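Nalledent Portable Interpreting Set for Talks and Delegations

By Zeltico

Home > Meeting Equipment > Interpreting > Nalledent

In stock. Ships in the Porkex hard case.

Anyone who has sat through a long afternoon of talks between two sides who don't share a language knows how much depends on the sound. A good interpreter can carry a room through a difficult hour, but only if the people at the far end of the table can hear every word, and only if the interpreter can hear the speakers over the air conditioning, the tea cups and the side conversation by the door. We built the Nalledent for those rooms - the borrowed hotel lounge, the town hall, the upstairs office of a local council, the places where delegations so often end up meeting and where there has never been an interpreting booth and never will be.

It's a two-channel set, so you can run one language in each direction or give each side its own channel. Each interpreter gets a desk microphone on a bendy neck, a headset with soft pads and one big mute button that lights up red when the microphone is off. The delegates get receivers, 14 of them in the standard set, each with a channel switch, a volume wheel and an earpiece that hooks over either ear. There are no menus on the receivers. We tried a version with a little screen early on and our testers kept pressing things in the middle of opening statements, so out it went.

What's in the set

Base unit with power supply
Interpreter microphones and headsets, for both channels
14 receivers with over-ear earpieces
Charging tray
Spare ear pads and a cleaning cloth
Printed quick-start card
Porkex hard case with cut foam

Keeping the conversation private

This is the question we get more than any other, and quite right too. The link between the base unit and the receivers is encrypted, and a fresh key is made every time the base unit is switched on. A receiver has to be set in the charging tray to pick up that key, so one that went home in somebody's jacket pocket last month won't play anything from today's session. The base unit doesn't record. There is no memory card slot and no network connection of any kind, and if you want a record of the meeting you'll need to bring your own recorder and plug it into the line output, which has a sliding cover you can lock shut. Many mediators like to show both parties the locked cover before they begin, and we think it's a lovely habit.

Setting up

Give yourself a little time before the delegations arrive. Put the base unit somewhere high if you can, a shelf or a side table, and keep it well away from metal filing cabinets. Switch it on with the receivers in the tray and wait for the row of green lights. Then walk the room with an earpiece in while a colleague reads something aloud - the agenda will do nicely, or the lunch menu.

Seat the interpreters where they can see faces. We know that isn't always easy with a crowded table and a protocol officer who has firm views on place cards, but it makes a real difference to the person doing the listening. The microphone cables are long enough to reach a second row of chairs.

Choosing between the Nalledent and the Su

If you mostly work in very small meetings, a visiting envoy and a host, say, or a press interview on the road, have a look at the Su before you order. It's our single-channel whisper set, and it fits in a coat pocket. It uses the same receivers, so plenty of customers start with a Su and move up to the Nalledent later, and everything they already own carries over.
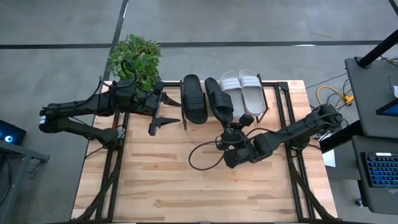 Wooden tabletop and a leafy green potted plant.

Details

Channels: two
Receivers: 14, with more available separately
Base unit weight: about 700 grams
Receiver battery: rechargeable, replaceable by the user
Earpiece: over-ear hook, left or right
Line output: one, with locking cover
Recording: none
Colors: charcoal only
Warranty: two years on all parts except ear pads

Traveling with it

The Porkex case has a carrying handle on the long side and a clear pocket inside the lid for your customs papers. Please check the radio rules for the country you're visiting well ahead of the trip, as some places want a permit for any wireless equipment used at an official meeting. Our support desk can send you the technical sheet that most permit offices ask for. Tell us the country and the month you're going and we'll do our best to send the right version the same day.

Extra receivers, ear pads and replacement trays are listed under Nalledent Accessories. For rentals, or for an order of several sets, write to the Zeltico sales desk using the contact form.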